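Keeping a wooden workbench in good condition

My bench is used every evening, and for many years I did nothing for it. Then one January the top became so dry that splinters went into my sleeves. Now I oil it two times a year.

First sand lightly with 200 grit, always along the grain. Wipe off the dust with a cloth that is only a little damp and let the wood dry overnight.

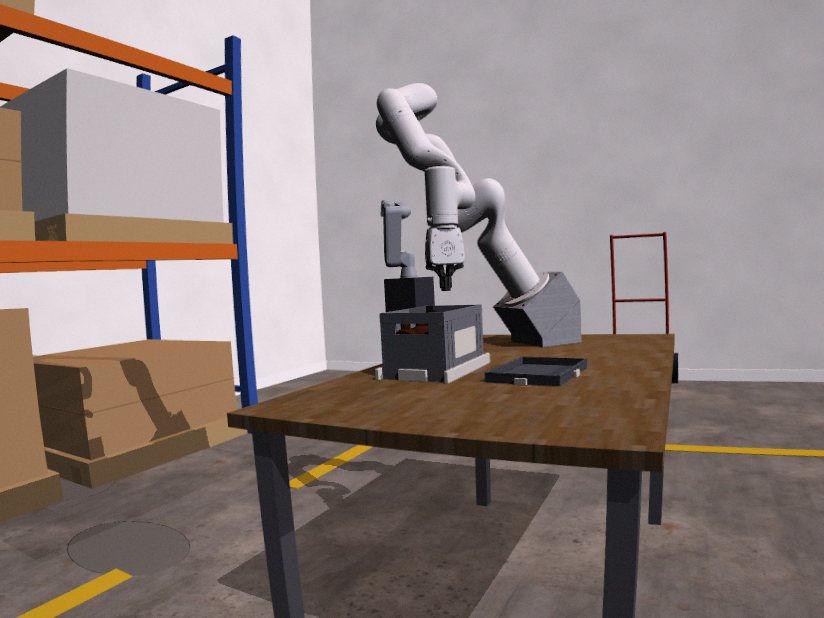 A wooden workbench with a grey crate on top.

Put on the oil thinly – a thick coat stays sticky for days. After 15 minutes, wipe away what the wood did not drink. Lay the oily rags flat outside to dry, never in a ball, as they can catch fire by themselves.

For glue drops, my neighbor Marlene Cordeiro uses an old plastic card. It works well if the glue is still soft.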